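Best way to get red wax out of pillar candle molds?
Asked by cultcombe_wicks, March 16, 2023

I started making pillar candles in February and I'm completely hooked! My trouble is the molds. After a dark red batch, the next white candle always picks up a pink tinge near the base. I've wiped the molds with paper towels and tried hot water, which just moved the wax around. They're the seamless metal kind from Kerekes, 4 of them, and I'd love to keep using them for pale colors. What do you all do?

marzipan766
Oven! Line a baking tray with foil and a couple of layers of paper towel, stand the molds upside down on it and give them 10 to 15 minutes on the lowest setting. Stay in the kitchen while they're in. The old wax runs right out, then you wipe the inside with a soft cloth while they're still warm (gloves on, please). I've done this after every dark batch since I took the beginners' class in Trindham, and my ivory pillars come out lovely. Don't scrape with a knife, you'll scratch the inside and every candle after that will show it.

greenporch
just keep one mold for red

tallow_and_twine
Oven method gets my vote too, but check your pouring pot as well! Mine had a ring of old dye under the lip and I blamed the molds for weeks. I keep a separate pot for reds now. And if you do end up with a pinkish candle, enjoy it. I've started fading colors on purpose, pouring the second shade while the first is still soft, and it's the most fun I've had with wax. The Grivska dye chips are good for it, a tiny shaving goes a long way.

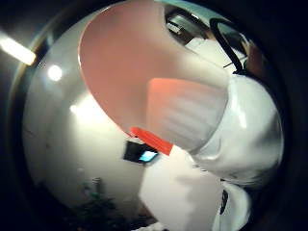
Dusty pink going into cream, the kind of fade I'm after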